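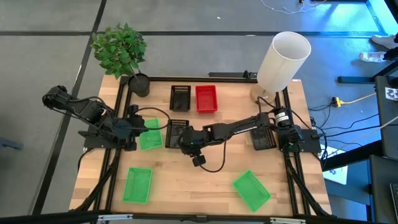

Sort a Junk Drawer with Colored Baskets (One Evening, One Table!)

By Garba Babalola
Sep 20, 2022
Shares 723 | Comments 22

Search this site Go

I love this job more than I probably should. Give me a drawer full of batteries, tape, birthday candles and keys for locks we no longer own, and a few small plastic baskets in different colors, and I'm happy for the whole evening. It works for bathroom cabinets and craft shelves too, but start with a drawer. You'll be done before you get tired of it!

What you need

Small plastic baskets in at least three colors, a clear table, a damp cloth, and a tape measure. Labels can wait.

Step 1. Measure the drawer first

Measure the inside width, depth and height, and write them down. Height is the one I forgot the first time (my baskets stuck up just enough to catch, and I had to move everything to a shelf). Measure across the basket at the rim, too. Most of these get narrower toward the bottom, so two that look fine side by side on their bases can jam at the top.

Step 2. Pick baskets with slots

I'm a big fan of the slotted kind. You can spot the tape from the side, crumbs and dust shake right out, and they rinse clean under the faucet in seconds. Look for a nice thick rim as well, so it's comfortable to lift when it's full of batteries. 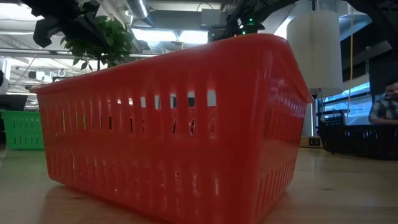

Slots are great until you put pushpins in them, wrote Pasichnyk in the comments, who now lines the pin basket with a piece of cut-up cereal box. I tried it the same night and I'm never going back! Felt works too, if you have some left over from a craft project.

Step 3. Give every color a meaning

Do this before you touch the drawer, and say it out loud to whoever shares the house with you. Mine goes like this:

Red: needs a decision
Green: stays in this drawer
Black: belongs in another room

Step 4. Empty everything onto the table

All of it, even the gritty bit at the back. Wipe the drawer while it's bare and leave it open to dry. Then pick things up one at a time and drop them in a color. Go fast! If you've held something for longer than a breath or two, it's a red.

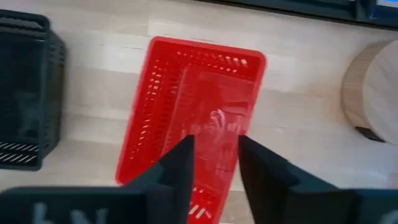 The decision pile is where most people stall, and I've stalled there plenty myself. My trick is to keep it small on purpose. A shallow basket like the red one fills up quickly, and once things reach the rim you have to stop and deal with them: test the pens, try the keys, throw out the dried-up glue. Then carry on sorting with an empty basket and a much lighter heart.

Step 5. Break the keepers into families

Now the fun part. Tip out your keepers and group them by what you'd be doing when you reach for them. Tape, scissors and string go together for wrapping (you'll thank yourself in December). Batteries get their own spot with the little screwdriver. Loose rubber bands go in a jar lid inside the basket or they'll wander through the slots. 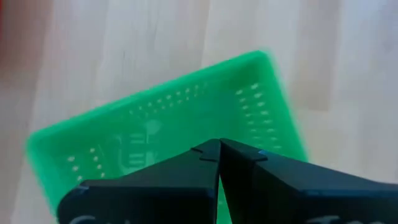

Step 6. Load the drawer and live with it

Put the things you grab daily at the front, slide the baskets in and close the drawer a few times to check nothing catches. Use it for a couple of weeks before you label anything. I moved my wrapping basket twice before it felt right, and the second spot was one I'd never have guessed.

22 comments | Share this page

Contact | Copyright Garba Babalola | Back to top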